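4.2 What the mediators told us about small concessions

The second strand of our interview material surprised us most, and we want to spend some time on it. In the Girura talks the two delegations met 19 times before anything was signed. The public record covers the last of those sessions in great detail and says almost nothing about the early ones. Yet when we asked people who had been in the room which moment mattered, they kept taking us back to the early meetings, and to topics that look trivial on paper: grazing permits, the hours of the Latley crossing, who repairs a shared well.

We call these small concessions "floor items," borrowing a phrase from Dolores Abernathy, who chaired the border working group. A floor item costs the giving side very little and can be withdrawn within days. Earlier work on peace processes (Okafor and Kowalczyk in particular) treats such items as noise around the main bargain. Our reading is that they do real work, and the sequence in which they appear is a wonderful source of evidence that has hardly been touched.
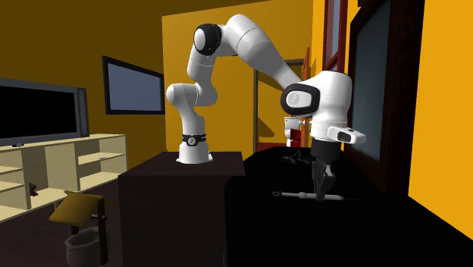
Take the crossing hours. The northern delegation first offered to keep Latley open until 5 in the evening during January, when farmers bring feed across. The southern delegation gave no formal reply. Its next position paper, however, dropped a paragraph on customs fees that had been in every earlier draft. Neither side ever described this as a trade. We found the link only by laying the drafts side by side, and once we had seen it we started finding similar pairs all over the archive!

In total we coded 111 draft texts. Each change between one draft and the next was marked as a demand, a withdrawal, a floor item or a wording change. Two of us coded every text separately and then met to settle differences, most of which concerned the line between a floor item and a wording change. Where we could not agree, Vaughan Tipoki read the passage and made the call.

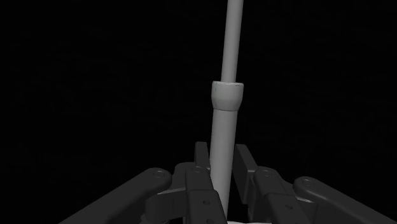
The pattern holds best for land and water, and much less well for security. Withdrawals on land questions tended to follow a floor item from the other side within one or two drafts. On the disarmament of the Skuvow militias we see nothing of the kind. Demands there stayed fixed until the outside guarantee was on the table, and then moved all at once. This fits the commitment problem as it is usually described, and we are happy to leave that part of the theory as it stands.

Figure 3. A robot arm and its gripper in a computer-rendered view.
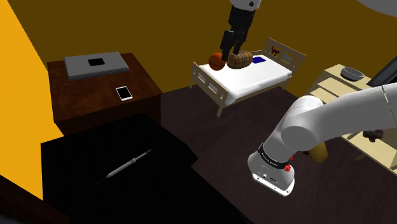

A fair objection is that floor items may simply show that relations were already improving. We tried to check this with the local press. Yichen Hou collected 400 articles from the Crenshaw district papers and scored their tone toward the other side. Tone got worse through the first half of the talks, exactly when floor items were most frequent. So a general thaw does not explain the early exchanges, although it may help with the later ones, and Section 5 comes back to that question with the village council minutes.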